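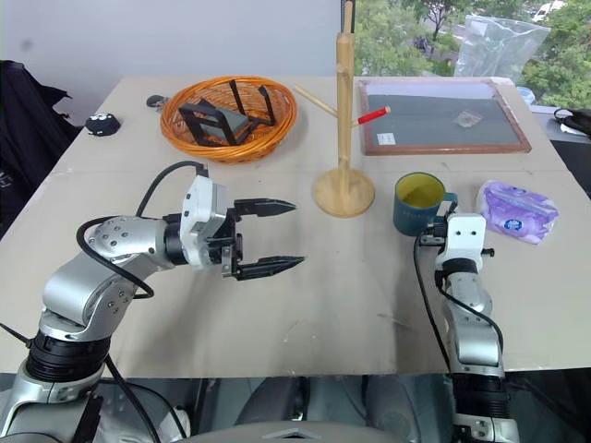 The Ikdale Open Day is a yearly public demonstration of two-armed robots, held at the Ikdale workshop each June. Run by Vodell, a small automation firm. Free entry. Best known for the mug table, where a robot is asked to hang a mug on a wooden stand, over and over, while people watch and ask questions.

Background

Started as an afternoon for local schools. First one drew 200 visitors, most of them kids. Opened to everybody the next year. Attendance reached 640 at the most recent event, and the organisers moved the talks into a second room after complaints about the noise.

Muthoni Magesa has run the demonstrations from the beginning. She picked household jobs over factory ones on purpose. Her view, given in the printed program, is that people know what hanging up a mug should look like, so they can judge the robot for themselfs.

The mug table

Two arms, each with a two-finger gripper, working over an ordinary table. Mug stand near the middle, mug beside it. Other household stuff is left within reach, a wicker basket, a pack in a purple wrapper, keys. Colour and clutter matter here. A bare table is easier for the software (called Minja) and Magesa considers that a bit of a cheat.

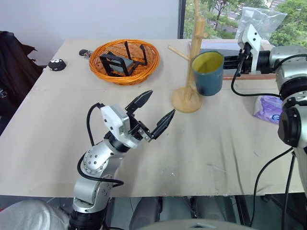 A full attempt goes: find the mug, grip it, turn it so the handle faces the peg, slide it on, let go. The turn is the hard part. Handles get missed, mugs get put down again. Staff don't step in unless something is about to go over the edge. Scores are kept on a whiteboard by the door and the tally for the last event was 335 attempts in all, good and bad together. No breakdown was published.

Visitors may shift the objects between attempts but not during. Rule was added after the second year.

Other demonstrations

Towel folding, with a different machine. Slow, popular with older visitors. A sorting bench run by Husance, a parts supplier, was dropped after one year and replaced with a question table. There is also a short talk on how the arms are taught, repeated through the day, usually full.

Reception

Mostly warm. Local paper called it "the best slow afternoon in town". Some teachers have asked for a quieter session and for more time at the table, as groups are moved along fairly quick. Parking is a sore point every year. Magesa has said the event will stay at Ikdale even tho the rooms are small, and that a booking system is being looked at for school groups.

See also: Vodell; Minja (software); Husance

Last updated 02/09/2018
2,421 views | Share
Contact | Copyright | Back to top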